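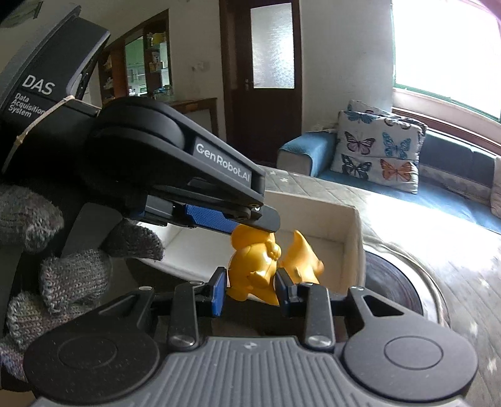

Equipment planning, Ledura home trials

Horácio Loureiro wants 48 hand-held grippers in the October budget. I have asked for five, plus two spares, until someone shows me what the other money buys. Mader's quote leaves out replacement pads - I have sent it back.

Gallery

Two yellow plastic figurines between blue pads, with an open white box behind them. Small toys are on our task list, so pads go under consumables.

Facundo Fuentealba puts training at 17 hours per operator. That line is still blank in the draft, and I won't sign for more units before it is filled in. Gloves are a separate line too.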